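Trostum Hardwax Oil for Wood Furniture

Product no. 934
Satin finish, clear
Available in cans of 200 ml and 1,000 ml

Trostum is a clear hardwax oil for tables, chairs, shelves and other wooden furniture inside the house. We make it in our workshop in Hiltham, in small batches, from linseed oil, carnauba wax and a little orange oil for the smell. It goes into the wood and leaves a thin layer of wax on top, so you still feel the grain under your hand.

The recipe comes from Natália Hubáček, who repaired chairs for many years before she began to mix her own finishes. She wanted an oil that a person can put on at home with a cotton cloth, without a spray gun and without a special room. The first cans were sold only to customers who bought a Bautista table from us. Now anyone can order it.

How to use

Sand the wood in the direction of the grain and remove all the dust. Stir the oil well, do not shake it. Put on a thin coat with a cloth or a flat brush and wait 40 minutes. Then wipe away everything what the wood did not take. Let it dry overnight and repeat. Two coats are enough for a shelf or a bed frame. For a dining table or a kitchen stool we recommend three.

On oak and ash the color becomes a little warmer. On walnut it becomes clearly darker, so please try it first under the seat or on the back of a board. If you want to keep a pale wood pale, order Trostum Light, which has a small amount of white pigment.

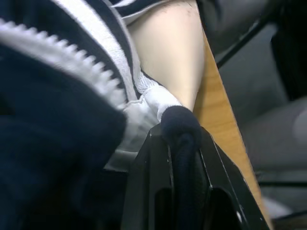
Can I use Trostum over old varnish?

The old varnish must come off first. Oil needs open wood, and on a closed surface it stays sticky and will not dry properly. Remove the varnish with a scraper or with sandpaper until you see bare wood everywhere, also in the corners and along the moldings. Old wax can be taken off with our Fukonus cleaner and a soft pad.

Care after the finish

Clean the furniture with a damp cloth and dry it after. Strong kitchen cleaners take away the wax, so use mild soap only. When the surface looks dull or water does not make drops anymore, put on one thin coat of oil. You do not have to sand the whole table again - a light pass with a fine pad is enough.

Safety and storage

Cloths with oil on them can catch fire by themselves. Lay them flat outdoors to dry, or put them in a metal can with water and a lid. Keep the oil away from frost and from children. An open can should be used before the next season, and it helps to close the lid very tight.

Ordering

Both sizes are in stock. In August the workshop is closed and orders are sent when we come back. For larger amounts, or for a sample on your own piece of wood, write to Emerson Caldeira at the order desk and tell him which wood you have and how the furniture is used.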